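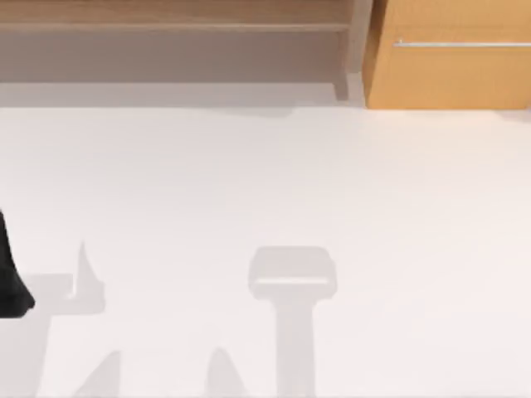 Figure 3. Simulated workspace in the Kuko environment, with one gripper finger at the left and arm shadows on the white surface.

4.2 Collection of demonstrations by remote control

All demonstrations were recorded in simulation. The operator sat at a desk with a pair of hand-held controllers, one for each arm, and watched the rendered view on a flat screen. Movements of the controllers were passed to the arms as changes in gripper position and angle, and the joint angles were then solved by the Stenent library. We did not use a headset. In early trials with one, operators worked faster but stopped more often, and the total number of usable recordings per session fell.

Each session lasted 30 minutes and was followed by a break of at least the same length. A recording began when the operator pressed the trigger on either controller and ended when the trigger was pressed again. Recordings in which an arm reached a joint limit were kept if the operator recovered without a restart. Those in which the two arms touched were thrown away. After this step the set held 1,290 demonstrations from 14 operators, of whom 11 had no earlier practice with remote control of any kind.

Operators were given a written sheet and one practice session. The sheet gave the order in which the arms should move but left the path and speed open. This was a deliberate choice. In the Ferreira set, where the path was fixed beforehand, the learned policy followed the taught path closely and failed when the start position was moved by more than a few centimetres. We wanted a wider spread of approach angles, and accepted a less tidy set in return.

4.3 Judging height from a single view

The main difficulty reported by operators was the height of the gripper above the work surface. On a flat screen there is no stereo cue, and a plain white surface gives little texture to judge by. Most operators said that they relied on shadows. As a finger is lowered, its shadow moves towards it, and the gap between the two can be read as a rough measure of height.
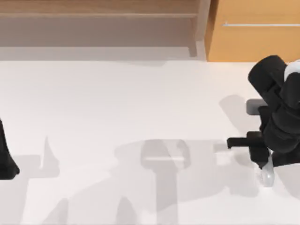

The cue is weaker when both arms are above the same part of the surface. With several light sources, each arm throws more than one shadow, and these overlap. An operator must then decide which shadow belongs to which arm, usually by moving one arm slightly and watching for the change. Small test movements of this kind are common in the recordings and were left in. We considered removing them with a speed filter, but the filter also removed slow final approaches, and these are the part of the demonstration that the policy most needs.

A second option was to render a single overhead light during collection and restore the full lighting for training. This made the view easier to read, but the operator and the policy would then no longer see the same thing. As the policy takes only the camera view and the joint angles as input, we kept the lighting the same at both stages.

The Uvorine baseline, described in Section 5, was trained on the same recordings with shadows switched off and the views rendered again from the stored joint angles.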